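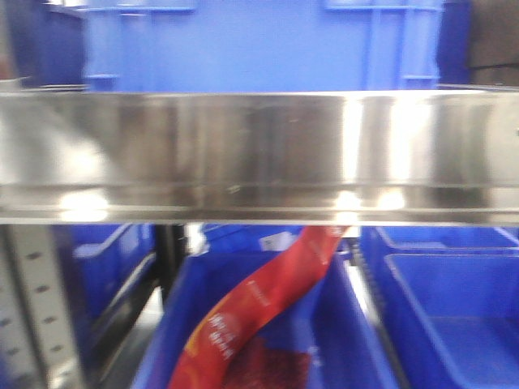

Storeroom shelving and blue bins: what goes where from now on

10/12/2020

The storeroom at the Jandton hall has been rearranged, and anyone who last used it before October will find things in different places. Please read this before you come in to pack or collect, and pass it on to anyone in your group who doesn't get the newsletter by email.

The old timber shelves along the back wall are gone. They had bowed in the middle and two of the brackets had pulled out of the plaster. In their place we have stainless steel shelving, bought second-hand when the bakery at Soltden closed its kitchen. It was a good price and it wipes down easily. The shelves are deep enough to take a full-sized bin end to end, and that was the main thing we wanted after years of bins hanging over the front where people caught their hips on them.

The cardboard cartons that used to hold the hall's shared gear have been replaced with blue plastic bins. We have 20 of them. The lids are all interchangeable, so if you find a bin without one, look on the bottom shelf at the door end before you ask for a new lid. The bins belong to the hall and should stay in the storeroom. If you need to carry something home, use your own bag or box.

How the shelves are set out

Kitchen gear is on the shelf at waist height, nearest the door. That covers the big teapots, the serving trays, the tablecloths and the good cutlery. The everyday cutlery is still in the kitchen drawers and has not moved.

Craft and sewing supplies are on the same level, further along. The sewing group has asked that the bin marked Offcuts be used by anyone who wants it, and that the bin marked Quilt be left alone until the raffle.

Sports and games equipment is on the lower shelf. Balls, cones and bibs are heavy to lift once they are all in together, so they stay low. Please don't move them up to make room for something else.

Seasonal things go on the top shelf. Christmas decorations, the Easter baskets and the harvest supper bunting are up there now. You will need the step stool, kept behind the door. Don't climb on the shelves. They are steel, but the feet are on lino and they can slide.

Lost property is in a bin of its own beside the door. It is cleared at the end of each school term and whatever is left goes to the op shop. At the moment it holds three umbrellas, a child's grey jumper, a pair of reading glasses in a red case and a number of container lids.

Labels

Each bin has a label on the short end, and the short end faces out. If you take a bin down, put it back the same way round. We tried writing on the plastic with marker in the first week and it rubbed off on people's sleeves, so the labels are now card in a clear pocket. Spare cards and a pen are in the envelope taped inside the storeroom door. If you change what is in a bin, change the card.

Inside each lid there is also a list of contents. Ilgın Ateş typed these up over two afternoons and they were right when she finished. Cross things out if they break or go missing and add things if you bring them in. Handwriting is fine.

Packing the bins

Some bins came back after the October market far too heavy for one person. As a guide, if you can't lift it from the floor to the bench without help, take something out. Crockery should be wrapped in tea towels and packed on its edge. Books and hymn sheets should only half fill a bin, with something light on top. Tinned food for the Ccori pantry drive goes in the low bins and should be spread across several of them.

Anything that has been washed must be fully dry before the lid goes on. We opened one bin of tablecloths last month and had to throw four of them away because of mildew. If you are finishing late and the cloths are still damp, hang them over the rail in the kitchen and leave a note, and whoever opens up next will fold them.

No food is to be left in the storeroom overnight, apart from sealed tins. This includes birthday cake.

Looking after the steel

The shelves mark easily. Fingerprints and water spots are not a problem and nobody expects them to be polished after every booking. Spills do need to be wiped up, especially anything with salt or vinegar in it. Use a soft cloth with warm water and a little dishwashing liquid, then dry it off. Please don't use steel wool or the green scourers. There is already a scratched patch at the far end from somebody trying to get tape off. If you have sticky tape to remove, a bit of cooking oil on a paper towel will lift it.

The front edge of each shelf is folded over and has no sharp corners, but it is still a hard edge at head height for small children. Children are not to be in the storeroom without an adult.

Costs

The shelving and its delivery came to $1000. The bins were paid for separately with $100 from the October cake stall and a donation from the Jokmont walking group, who have our thanks. Their poles and first aid kit now have a permanent spot on the lower shelf. There is no change to hire fees.

Still to do

The light in the storeroom is being replaced before the new year. Until then, prop the door open so you can read the labels at the far end. A hook board for extension leads will go up on the side wall once we have found a stud to fix it to.

There are 11 old cartons of papers and odds and ends that no group has claimed. They are stacked under the stage. Most have no name on them. If you think one might be yours, come and look through them during office hours before the end of January. After that the papers will be recycled and anything useful will go on the sale table.

Groups wanting a bin of their own should write to Ilgın at the hall office with a short list of what will go in it. Regular hirers get first choice, and it is one bin per group for the time being.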